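Teaching by Remote: Questions We Keep Getting
Hulmont Kitchen Lab

Do I need to know how to code?
No. You hold two hand controllers and the arms copy you. If you can butter toast, you are overqualified.

Why start in simulation?
Dropped pastry costs nothing there. Raed Semaan has dropped more of it than anyone and still has his job.
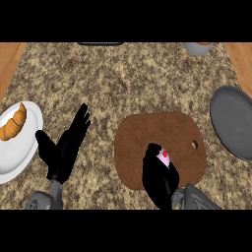
Simulated counter, right gripper closed on a small item over the cutting board, left gripper open by the croissant plate.

Can I use just one arm?
You can, but park the other one somewhere sensible - the recording keeps both.

How long is a session?
34 minutes, then a break. Your wrists will bring it up before we do.

What if I mess up a demo?
Press the left pedal and start over. A slow, dull run is fine. A fast one with a flourish at the end teaches the robot to flourish.

Who do I ask about a frozen controller?
Rasha Mahasneh. Try unplugging it first - she will ask.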